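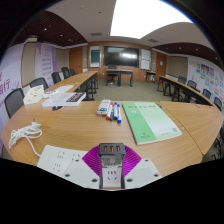 About Nallier

Nallier builds hand-held grippers for recording manipulation data and runs collection sessions for customers who would rather not do it themselves. The company was registered on 27/04/2021. We have 12 employees, split between hardware, data processing and field operations.

Our customers are robotics labs and automation integrators. They come to us with a list of tasks and a target robot. They receive synchronized video, jaw width and tool pose for each recorded attempt, in a format their training code can read.

What we supply

Evance is the gripper itself. An operator holds it and performs the task directly. The wide-angle camera is mounted behind the fingers and sees both jaws along with most of the room. The fingers are soft, ribbed and replaceable. They attach to plates with ordinary screws, and a worn pair can be changed on site with one hex key. Each unit is calibrated before shipping, and the calibration file carries the unit's serial number.

Semier is the processing service. Recordings are uploaded at the end of each day. Semier checks frame timing, recovers the tool trajectory, flags segments where tracking was lost, and cuts the remainder into episodes. Rejected segments are returned with a reason code. We do not fill gaps by interpolation unless the customer asks for it in writing.

Nkosi is the mounting kit for customers who want the same fingers and camera on a robot arm. It keeps the camera-to-fingertip geometry of the hand-held unit. Adapter flanges are available for the common bolt patterns; others are made to drawing.

How a collection session runs

Sessions take place in ordinary rooms. A field operator first makes a slow mapping pass of the space with the gripper, then sets it at the edge of the work surface for a short static recording, which is used to check sensor drift. Task recordings follow. Objects are whatever the task sheet calls for, and loose items such as cables, pens and booklets are common because they are handled in every office and are difficult for a rigid two-finger tool.

Reflective screens, bright ceiling panels and repeating rows of furniture all affect tracking.
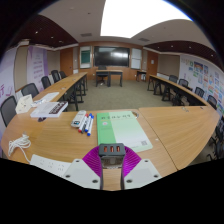 For that reason the mapping pass is reviewed on a laptop before any task is recorded. If the map does not close, the operator repeats it from a different starting point. Large rooms with a central open area usually need a second loop along the inner edge of the tables. Exposure is locked after the mapping pass and stays locked until the room changes.

A standard session yields 300 accepted episodes. Longer bookings are planned in multiples of that number. The largest single order we have delivered contained 4,000 episodes over one set of tabletop tasks. Customers pay for accepted episodes only.
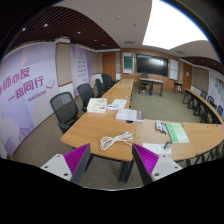

Evance fingers open at a conference table, with a coiled cable, whiteboard markers and a green and white booklet on the tabletop.

Limits of the equipment

Evance records jaw width and pose. It does not measure grip force. Tasks that depend on a force threshold, such as seating a tight connector, can be recorded, but the data will not contain the quantity that matters most and we say so in the quotation. The hand-held unit weighs 688 grams with fingers fitted, and operators take scheduled breaks. The fingers are not rated for hot surfaces, solvents or food contact.

The wide-angle lens takes in everything in front of it, including wall displays and paperwork. Customers who need text or faces masked should request this before upload. Masking is applied to the stored copy, and the unmasked original is deleted after the customer signs off.

People

Annatjie Rampersad is managing director and is responsible for hardware. She designed the first finger mold and still approves changes to it. Khanyisile Mkhize leads field operations and data quality. She writes the task sheets, trains operators and handles disputes over rejected episodes.

Every operator completes a supervised session before working alone. Engineers in the hardware and processing groups also spend time in the field each October, when the finger design and the reason codes are revised.

Purchase, rental and service

Evance can be bought outright or rented by the month. Semier is available with either arrangement, or on its own for customers with existing recordings from one of our units. Spare fingers ship in matched pairs. Repairs are done in our own workshop, and a recalibrated unit is returned with a new calibration file; the old file should be archived with the data it belongs to.

Quotation requests should include the task list, the target gripper or arm, the size of the work area and the required file format.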